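My Visit to the Prodetau Open Day

I went for the robots and came home with nine pages of notes on rules. Bear with me, it was way more fun than it sounds! 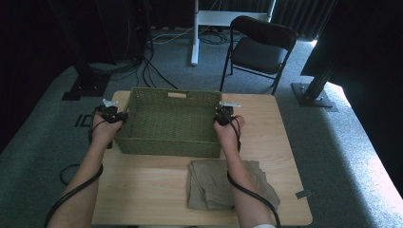

Getting in the door

Prodetau is out in Sikevstead, past the lumber yard, and the open day was on April 26, 2023. I got there early and still ended up at the back of the line (free donuts will do that). Before you went anywhere you had to sign a one-page sheet: no touching equipment, no stepping over cables, no talking to anyone while they're recording. Rocío Espinoza was our guide, and she read the whole thing out loud anyway, twice, for the folks who came in late.

What they do here

They collect demonstrations of everyday chores. A person does the job with a pair of hand-held grippers, and the recordings are used to teach robot arms. When my group came through, the chore was a basket and a folded piece of clothing on a little light wood table. Olive green basket, tan clothes, black gripper at each end of the basket. I do this at home every week and never once thought of it as something with a procedure.

But there is one, and it's 20 pages long. They call it the Marchand sheet, after the meeting room where it got written. I got to flip through a copy. A few things I wrote down:

Start every take with the basket empty and the clothes folded on the table in front of it.
Grip by the short ends if the task card says two hands. No switching partway.
Cables run along the forearm and get checked before each take.
If something drops, finish the take and mark it. Never delete it yourself.
Stop after 100 takes and let someone else have the table.

That fourth one got a lot of questions. A guy behind me figured you'd want to throw the bad ones out. Rocío said the person holding the grippers is the worst judge of that, so the call goes to a reviewer who wasn't in the room. They had 736 takes waiting for review that morning, and she did not look thrilled about it.

The cable talk

Yamuna Warrier runs safety for the floor and gave a short talk that I liked more than the big demo. Her main subject was cables. The grippers are wired, so each arm has a black cable coming down it, and there were more of them on the carpet by a white stand behind the table. I asked her straight out whether that bothered her. She said yes! Her rule covers the side where the operator stands and walks, and she wants the next version to cover the back of the table too – she's been arguing for it since September.

She also told us their rules aren't any kind of official standard. It's a house document, and they share it with Puvik, a smaller outfit that does kitchen tasks, so the two sets of recordings can be used together. Puvik has its own ideas about how to number the takes, and I gather that's a sore spot.

Stuff I'd change

The tour was too quick. We had maybe ten minutes per stop with 153 people signed up, and I never got near the review desks. I'd also have loved a printed copy of the rules to take home, even just the first couple of pages. Rocío said to email and ask, so I did, and I'm still waiting.

If you go next time, wear flat shoes, eat before the donuts run out, and ask for Yamuna's group. Parking is behind the building – the front lot is for deliveries and they will come find you.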